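# Roltlow's new serial logger promises no lost bytes. Read the small print

2024-06-25

Roltlow has released version 3 of Pender, its serial port logger, and says the program will "never drop a byte" on a busy line. That is a big promise for a piece of desktop software, and the release notes do a fair job of shrinking it.

The claim covers one port, with the display turned off, writing to a local disk. Turn on the live hex view and the notes switch to "best effort." Add a second port and the wording gets softer still. Most people who buy a port monitor want to watch two sides of a conversation as it happens, so it's hard to see who gets the full guarantee.

Sofia Politis, product manager at Roltlow, said the wording was fair. "We tested with 370 hours of continuous traffic and the log matched the source," she said. Asked which baud rate was used and whether the adapter was a USB model, she said a test report would be published "when it's ready." The company gave the same answer in December, when the beta came out.

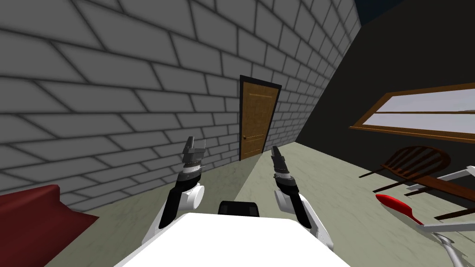

The price has changed too. A single license now costs $200, up from a one-time fee that included upgrades. Upgrades are now sold by the year, and an owner who stops paying keeps the version they have but loses access to new device drivers. Roltlow calls this "flexible ownership."

Charalambos Kourkoulas maintains the meter-reading links at Wadell, a water equipment supplier, and had the beta on two machines over the winter. He liked the new filters and the search, which he said was much faster on long logs. He was less taken with the timestamps. The program shows them to the microsecond, but he found that bytes arriving through a USB adapter came in clumps, all stamped within a few ticks of each other.

"It's printing digits it doesn't have," he said. "If I'm chasing a gap between a request and a reply, I still get the scope out."

Politis said the timestamps record when the software receives the data and that the manual makes this clear. It does, in an appendix. The product page says "microsecond accuracy" in large type and carries no footnote.

There is also the question of the macro editor. Pender's old limit was 1000 macros per project. The new one is listed as unlimited, although the help file warns that large sets may slow startup and suggests splitting them up. Bernadette Szabo, who writes test scripts on contract and has used the program for years, said she had never come near the old cap and would have traded the change for a working command-line mode. The command-line mode is still marked experimental, and it still can't set parity.

Lazarević, the rival package, makes no zero-loss claim and has left its own license terms alone.

A trial of Pender is on Roltlow's site. It stops logging after 3 hours, so anyone hoping to check the long-run promise for themselves will have to buy a license first. Refunds are offered on unopened keys only.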